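Stuvov sim kit, first proper go

Right, quick one as I've got a tin of paint open and the brush is going hard. A few of you asked after the last post whether I'd got round to the Stuvov kit yet. I have. Six evenings so far, most of them later than I meant.

For anyone new: Stuvov is the simulator package from Cusov, the same lot who did the arm controller I moaned about in March. You get a two-armed robot, a stack of kitchens to put it in, and a thing for driving it by hand and recording what it does. All on your own PC. No actual robot on the worktop, which pleased certain people in this house.

I paid for the home licence. 200 quid. There's a cheaper one at 100 but it only comes with one kitchen and you can't save your recordings, so what's the point of it. Nobody sent me anything free, before Eifion Trevor asks in the comments again.

Setup. Bit of a pain. Download took all of an evening on our line, then the installer wanted a newer graphics driver, then it fell over, then it didn't. Emrys Foulkes had warned me about the driver thing and I'd ignored him. Sorry Emrys. If you get a black window on first start, go into the settings file and turn off the fancy shadows, start it, turn them back on. Works every time, no idea why.

The manual is a pdf. Decent up to the chapter on cameras, then it reads like somebody went home early. Half the menu names are from the old version. "Scene Tray" is now "Rooms" and "Rooms" is now "Library". Took me ages.

Driving it. You can use keyboard, a game pad, or Grestance's hand controllers if you've got them. I've got the game pad. Keyboard is hopeless, dont bother. With the pad it's fine once you've turned the speed down to a quarter, and I do mean a quarter, the default is like parking a bus on ice. The stick for turning the wrist is backwards compared with every game I've ever played and there is no option to flip it. Put in a request. Mared Voyle on the forum says she put in the same request last year.

Swapping between the arms is one button, good. Swapping between cameras is a different button, also good, except it's right next to the one that resets the whole room. You can guess. Three times in one night. I've now got a bit of masking tape over it.

Recording is the best part of the lot. Press, do your thing, press again, and it files the run with all the camera views lined up together. Playback is smooth, you can step through bit by bit, and you can bin a bad run without leaving the screen. I've used stuff at work that cost far more and did this worse. Files are big though. Get a spare drive.

The room builder I've hardly touched. Mali Bowen has made a whole galley kitchen in hers and it looks lovely, I've made a cupboard with the door on the inside. More on that when I've worked out what I did.

Things that have annoyed me, in no order. The fan noise (my PC, not theirs, but still). Pop-up telling me about the Fuentealba add-on pack every single time I start. The search box in the library only finds things if you spell them the way they did, and they call a drawer a "pull unit". Saving over an old run gives no warning at all, lost a good one that way.

Support were quick, I'll say that. Wrote to them in the evening, had a reply by ten next morning from a real person who had obviously read what I wrote. She couldn't fix the stick but she did tell me where the old menu names are listed.

Some grabs from one of the kitchens.

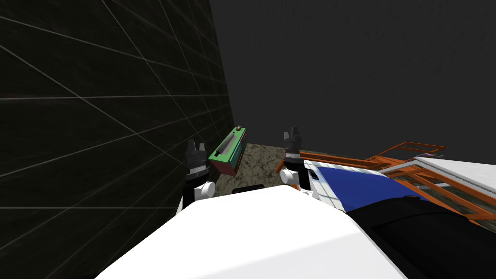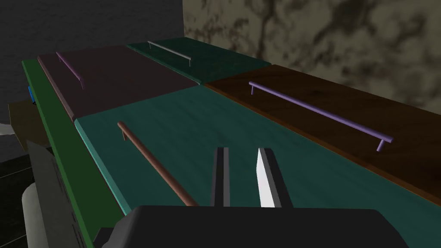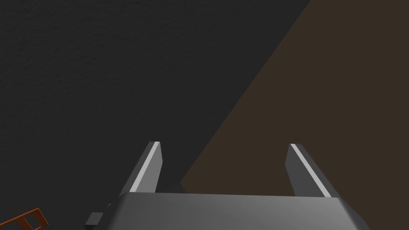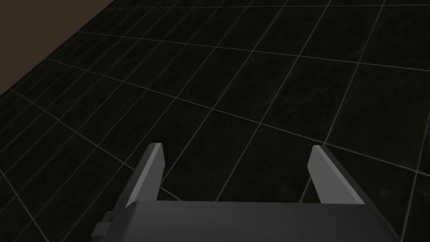

What I wanted all this for is handles. My mum's had trouble with her hands for years and the drawers in her flat are the worst of it, and I've been boring Delyth Price at the club with the idea of a little arm that could just do that one job. So I need a lot of practice pulls on a lot of different handles before I spend real money on hardware. Stuvov's rooms are good for that. The bar handles on those coloured fronts stand off on little posts, and that's the sort I want to start with, because there ought to be space for a fingertip behind the bar. Mum's are mostly the same idea, only chrome, and one's been glued back on by my brother at a bad angle. Cup handles can wait. Knobs can wait longer, theres one on her bathroom cabinet that defeats me and I've got working hands.

The plan for the next few weeks is to do the same pull over and over from slightly different starting places, then see if their training add-on can make anything of it. The add-on is extra, naturally. I've got the trial. It wants over 100 good runs before it'll even start and I've not got anywhere near that, partly the masking tape business and partly the telly.

Would I buy it again? Think so, yes. If you've never driven a sim before, get the trial first and borrow a game pad off somebody's kid. If you've already got the older version then I'd hang on, the upgrade price is cheeky and your saved rooms wont come across without a converter that's still marked as "soon".

Paint's definitely gone off now. Will do a separate post on the game pad settings as I've had to write them on the back of an envelope anyway, and if anyone knows how to turn off that Fuentealba pop-up please, please leave a comment.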